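How a Robot Plans a Careful Move
By Thaís Rangel, October 2020

A robot hand cannot decide anything. The deciding is done by software, which is a set of instructions running on a computer. At Runton, the software is called Wukent, and it works in 3 steps: look, plan, move.

Looking comes first. A camera near the hand takes a picture, and the software searches it for shapes it has learned. On a computer's main board, long memory slots in parallel rows are useful. They are straight, so they show which way the board is turned. Shiny metal is harder. Light bounces off it and parts of the picture turn white. 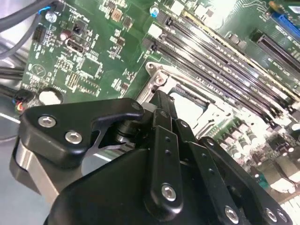
Next comes planning. The software tests 200 possible paths for the hand. It throws out any path that would bump a part or pull a cable. From the paths that are left, it picks the shortest.

Moving is the last step, and it is done in small pieces. The software checks the hand's position 20 times each second. If the hand is 2 millimeters off the path, the software stops it and makes a new plan.

Gijs Van Hecke writes the planning code. He tests each change in a simulator first - a program that copies the robot on a screen. A crash there breaks nothing.

Words to know
Path: the line the hand follows.
Simulator: a program that acts like a real machine.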